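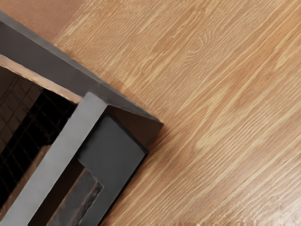 ## Fireflies in the final render, glass lantern scene

**Opened by:** Vivek Gautam
**Project:** Jumow (children's book cover, character and lantern)
**Status:** resolved, one item left open

### Problem

The cover render has bright single white pixels on the fox's cheek and along the inside of the lantern glass. They show up at every sample count I have tried. The client, Premitz, wants a print-size file by Thursday.

They don't appear in the viewport preview, only in the full-size output.

### What I tried

1. Raised samples from 600 to 1000. Render time went up a lot. Fewer specks on the cheek, no change in the glass.
2. Turned the denoiser on. It smeared the specks into soft blobs and took the brush texture off the fur. Turned it off again.
3. Swapped the fur material for plain grey clay. Cheek came out clean, glass still bad.
4. Hid the lantern. All specks gone, including the ones on the cheek. 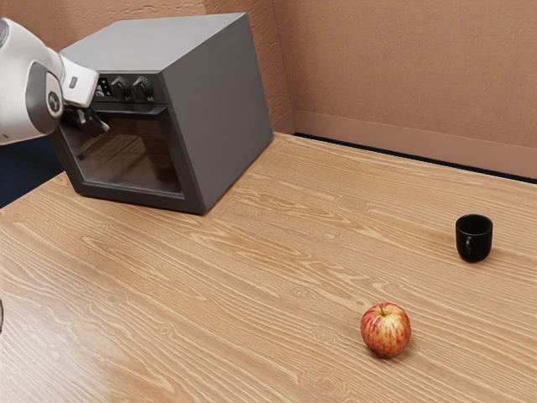

So the lantern was the source and the cheek was only catching light from it. I opened the lantern mesh and found that the glass had no thickness. It was a single surface left over from the sculpt, with a small bulb light almost touching it.

### Fix

- Gave the glass a proper inner wall.
- Made the bulb light larger and moved it to the middle of the lantern.
- Clamped indirect light at 5.
- Put samples back to 600.

Frame 19 of the test turnaround was the worst one before, so I used that to check. No specks on the cheek and two faint ones near the lantern handle, which I painted out in the final file.

### Reply from Clakley (render support)

> The clamp will dull the glow slightly. If the client notices, render the lantern as a separate pass with no clamp and add it back on top. Please also check the face directions on the handle. We had the same fault on the Jaiswal poster in July and it was flipped faces.

### Follow-up

Checked the handle. Four faces were flipped, now corrected. I haven't rendered the separate glow pass. Premitz have the print file and I'm leaving that item open until they reply about the colour.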